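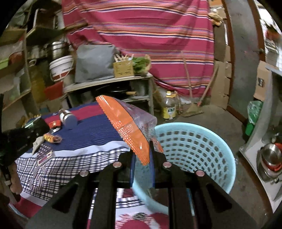
Can puffiness under the eyes be reduced without surgery? In part: swelling caused by fluid often responds to simple measures, while bulges caused by fat generally do not.

That distinction is the basis of a new assessment service at the Prarholm skin clinic, which began taking appointments in November. Patients who ask about under-eye bags are now examined by a nurse before any treatment is discussed, and are sorted by likely cause.

The examination takes 28 minutes. The patient sits upright under side lighting, looks up, then down, and the lower lid is pressed lightly with a fingertip. A bulge that becomes fuller on looking up is more likely to be fat. Swelling that varies during the day, is worst on waking and has a soft lower border is more likely to be fluid. Loose skin is assessed separately by drawing the lid downwards and noting how quickly it returns.

Hamish Lamont, who runs the service, said many patients arrived with a mixture of causes. "A cream will not move fat, and an operation on fat will not cure an allergy," he said. "We write down which part of the problem we think can change, and the patient takes that sheet home."

Patients in the fluid group are asked to follow a plan for 8 weeks before returning. It covers salt in the evening meal, sleeping with the head slightly raised, a cool compress in the morning and treatment of hay fever where present. Photographs are taken at 8 a.m. on both visits, under the same lamp and at the same distance — a detail the clinic regards as necessary, as lighting alone can make a hollow look deeper.

Of the first 52 patients assessed, 28 were placed in the fluid group. The clinic has not yet published follow-up results and says the number is too small to support general claims.

The photographic method was set up by Abundio Lozano, formerly of the Galetti practice, who has also written the patient leaflet. It advises anyone with swelling on one side only, pain, redness or a change in vision to see a doctor promptly and not to wait for an appointment.

Surgery is not offered at Prarholm. Patients who want an opinion on it are referred to the Ventura unit, where the present wait is 3 months. The assessment sheet is sent on with the referral — the photographs only with written consent.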